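Handout 6 – Perception for contact-rich tasks: transparent objects, closures and state
Course unit: Software for Manipulation
Lecturer: Lorna Geddes. Lab part: Jerome Macaraeg

Please read sections 1 to 3 before the Friday lab. Section 4 is needed only for the exercise.

1. The task

We work with tabletop handling of small bottles, their caps and their spray pumps. The planner must know which bottle is open, which closure is free, and what each hand is holding.
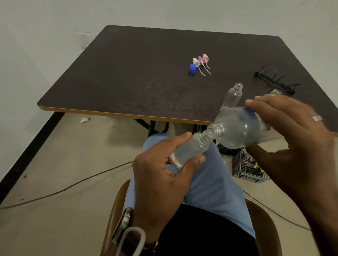
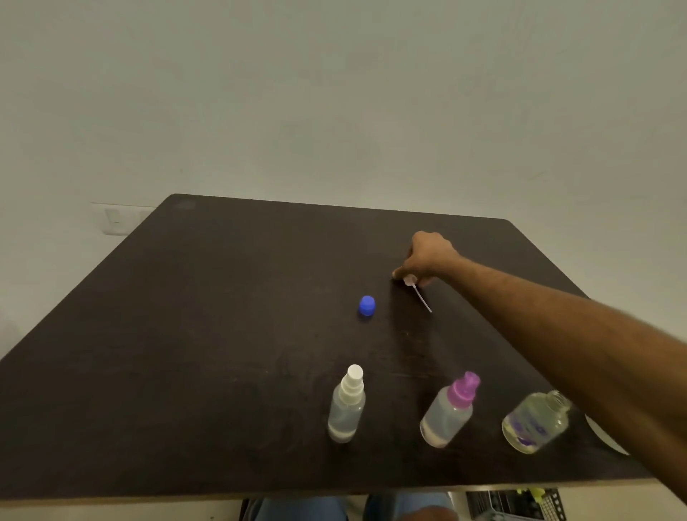 Small clear bottles and their closures, both seen from head height.

2. Why the detector alone is not enough

A detector gives you boxes and labels for one instant. For our planner this is too little, for three reasons.

a) Clear plastic takes the colour of what is behind it. On a dark table the body of the bottle almost disappears, and the detector fires mainly on the neck and on the liquid. In the first picture, look at the uncapped bottle which is mostly behind the right hand: only the neck can be seen. You should keep such an object in the world model with a low confidence, and you should not delete it.

b) A pump top is a long object. The head is small and has a good colour, but the thin tube is part of it, and the tube is what will collide with the neck when you insert. In the second picture the tube of the white pump in the hand points down and to the right. If your pose estimate uses only the head, the planned insertion will be wrong by the whole bend of the tube.

c) The same cap can have different resting poses. The blue cap lies on its side in the first picture and stands upright in the second. A grasp planner with one fixed approach direction will work for one of them only.

3. State representation

In the Stirninance toolkit we store one record per object. The fields which you will use are:

kind (bottle, cap, pump)
closure (open, closed, unknown)
held_by (left, right, none)
pose, with covariance
last_seen, in frames

The value "unknown" is important. Many students replace it by "open" to make the planner run, and then the planner pours from a bottle which is still closed. Leave it unknown and let the planner ask for a better view.

When two hands work together, as in pouring, do not plan the two arms in the world frame. Plan the relative pose of the two necks first, then share the motion between the arms. The Amoah solver does this if you set the parameter relative_frame. The default is off – please check it before you ask for help.

4. Exercise

The set Peltstead contains 2,860 frames, of which 694 have labels for closure state. Use 143 of the labelled frames for testing and do not touch them before the end.

Step 1. Run the given detector and write its output in the record format of section 3.

Step 2. Add a tracker that keeps hidden objects for up to 3 seconds. Say in your report how you chose the decay of the confidence.

Step 3. Write a rule, or train a small classifier, for the field closure. Report the confusion matrix with "unknown" as its own column.

Step 4. Choose one failure and explain it with the record before and after the error.

Reports go to the Flosten server, folder lab6, as one PDF per pair. Code should run with the command in the readme without changes by hand.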